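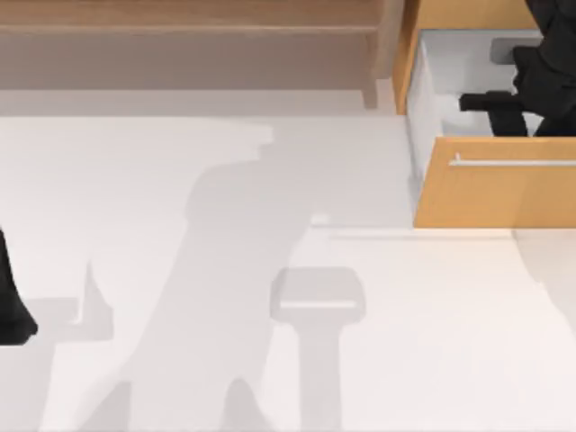 Drawer jams with a home arm: clearing them and stopping the next one

A drawer is the hardest thing in most kitchens for a bench-mounted arm. The front moves, the sides are close together and the runners push back. The most common fault on our Trilden pair was a gripper held fast inside a drawer, with the arm still trying to pull. The steps below apply to any two-arm set-up on a bench, though button names will differ.

If the gripper is stuck right now

Hit the stop button first. Don't push the drawer shut and don't try to pull the arm out while the motors are live. When an arm senses resistance it may add force, and your fingers will be between the gripper and the drawer side.

Stop both arms, even if only one is in trouble. The second arm may be waiting for the first to finish, and it can start its own move as soon as the first one clears.

Wait 10 seconds after the stop, then check that the joints have gone slack or locked, depending on your model. Ours lock. If yours go slack, support the forearm before you stop it or it will drop onto the drawer front.

Open the drawer further by hand, using the handle. Nine times out of ten the gripper is caught on a side wall and a bit more travel frees it. If the drawer won't move, take the load off the runners by lifting the front slightly while you draw it out.

Only then release the joint brake and lift the gripper straight up. Swinging it sideways is how we split a drawer side. The replacement side and new runners came to $579 fitted.

What caused ours

The bench had been bumped on a Tuesday during cleaning and the arm base had shifted 4 mm. That was enough for the finger to catch the inside of the drawer on the way down. The software reported "grasp incomplete" and tried again, 12 times, before the motor overheated and cut out. The error log did not mention the drawer at all.

Two settings would have prevented it:

- Retry limit. Set it to two. The factory setting on ours was unlimited.
- Force limit for drawers and doors. Use the lowest value that still opens a full drawer. Test with the cutlery in.

Preventing it

Mark the base position on the bench with masking tape and look at the tape before each run.

Wipe the runners with a dry cloth every month. Crumbs collect at the back and the drawer stops short, so the arm reaches into a space smaller than it expects. A little dry silicone spray is fine. Cooking oil goes gummy.

Pale, smooth drawer interiors can confuse depth cameras, especially under bright downlights. If your arm misjudges the floor of the drawer, try a coloured liner in a matte finish. Plevel liners cut easily with kitchen scissors and stay put.

Take knives out of any drawer the arm uses. Store them in a block well outside its reach.

Fit soft-close runners only if you are prepared to re-teach the closing move. The damper feels like an obstacle to the arm.

When to stop using it

If the gripper no longer closes evenly, or a joint clicks after a jam, leave it switched off and have it looked at. Wattanapong Repairs did ours in March and found a cracked finger mount that couldn't be seen from outside.

Related tips

Fixing a drawer that won't close flush
Getting scorch marks off a white benchtop
Ellari hinge adjustment, step by step
Keeping kids and pets clear of a moving arm
Tightening loose bar handles

Contact us | Copyright, all rights reserved | Back to top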